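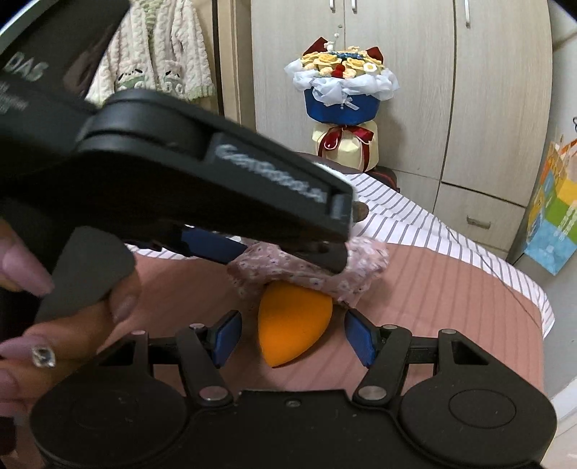 An orange teardrop sponge on a pink bed sheet. The rounded end is for large areas, the tip for corners.

How to wash a makeup sponge (and get foundation out of the sheets)

By Uchenna Ojo
Posted 7/15/21

A makeup sponge picks up foundation, concealer, skin oil and whatever was on the counter. Washing one properly takes a few minutes at the sink and then most of a day to dry. These are the steps I use for the teardrop kind, followed by what to do when a sponge has left a mark on your bedding, as mine do when I get ready sitting on the bed.

The same method works for wedge sponges and the flat round ones. It doesn't suit silicone applicators, which only need a wipe with soapy water, or the natural sea sponges, which fall apart if you squeeze them hard.

What you need

A bar of plain, unscented soap, or a mild liquid dish soap
Lukewarm water
A small bowl or mug
A clean towel, preferably an old dark-coloured one
Somewhere airy for the sponge to dry

You can buy solid cleansers made for sponges. I've tried a couple and they do a good job, but a plain white soap bar from the supermarket gets the same result for much less. Avoid anything with moisturiser in it. It leaves a film, and the sponge won't take up water evenly afterwards.

Step 1. Wet the sponge all the way through

Hold the sponge under the tap and squeeze it several times until it has swelled and feels soft right to the middle. A dry patch in the centre will hold on to old product and you'll be chasing it later. Most teardrop sponges get noticeably bigger when they're full of water and go back to their usual size as they dry.

Step 2. Work in the soap

Rub the wet sponge over the soap bar in small circles, starting with the rounded end where most of the foundation sits. Turn it as you go. If you're using dish soap, put a few drops straight on the stained areas instead.

Then close your hand around it and squeeze and release. The foam will come out beige to begin with. Press with the pads of your fingers, not the tips. If you have long nails, lay the sponge in your palm and press with the heel of the other hand. Nails go through this foam very easily, and a small nick turns into a tear within a few washes.

Step 3. Rinse and repeat

Rinse under running lukewarm water, squeezing until there are no more bubbles. Check the colour of the water. If it's still cloudy, go back to the soap. A sponge that has gone a week without a wash can need three rounds.

Hot water from the tap won't do any harm now and then, but very hot water tends to make the surface rough.

Step 4. Soak it if the stain won't shift

Long-wear foundation and cream contour can stay put after ordinary washing. Fill a mug with warm water, add a squirt of dish soap, push the sponge under and leave it for 12 minutes. A saucer on top will stop it floating. Squeeze it out and rinse as before.

Some staining is permanent, especially on pale sponges. A bright colour hides it better, but the test is the rinse water. Once that runs clear, the sponge is clean enough to use even if there's a shadow left on the end.

I don't use the microwave method. You'll see it recommended, but a sponge that isn't wet enough can scorch or catch fire, and soap and water do the job.

Step 5. Press out the water

Roll the sponge in the towel and press down with your hand. Don't wring or twist it. Do this twice, with a dry part of the towel the second time.

Step 6. Dry it in the open

Stand the sponge on its rounded end in an egg cup, or on a wire rack, somewhere with moving air. Mine goes on the windowsill and takes 8 hours in summer, longer in July when the house is cold. Don't put it back in a makeup bag or a lidded container while it's damp. That's how you get mould, which usually starts as small dark dots inside where you can't see them.

How often to wash it

For cream and liquid products, wash the sponge after every use if you can manage it. I keep 2 on the go so that one can dry while I use the other. For powder only, once a week is fine.

Replace a sponge when any of these apply:

It has tears or chunks missing
It smells musty after washing
It stays hard when wet
There are dark spots that don't wash out

Even a well-kept one is due for the bin after a few months of daily use.

Getting foundation off a bed sheet

If a used sponge has been put down on the bed, deal with the mark before the sheet goes in the wash. A warm cycle followed by the dryer can set it.

Scrape off any thick product with the back of a spoon. Blot the rest with a dry paper towel. Don't rub, as it pushes the pigment further into the weave.

Put a folded towel under the mark. For liquid foundation with oil in it, dab on a little dish soap and work it in with a fingertip from the outside of the mark inwards. Leave it for a quarter of an hour, then rinse from the back of the fabric with cold water. For powder, shake the sheet out or lift the powder with sticky tape first, and only then add water.

With a coloured sheet, test the soap on a corner before you start. Skip bleach, and go easy on stain removers with peroxide in them, which can leave a pale ring on pinks and greys.

Wash the sheet as the care label says and look at the spot before drying. If it's still visible, treat it again while the fabric is wet. It took me two goes to get a tinted moisturiser mark out of a pillowcase – the second one with nothing stronger than the same dish soap.

Comments

Renzo Gatti
Does this work for the little mini sponges? My daughter has a bag of them for dance concerts.

Uchenna Ojo
Yes, same steps. Put them in a mesh laundry bag and squeeze the whole lot together in the bowl. They dry faster than the full-size ones.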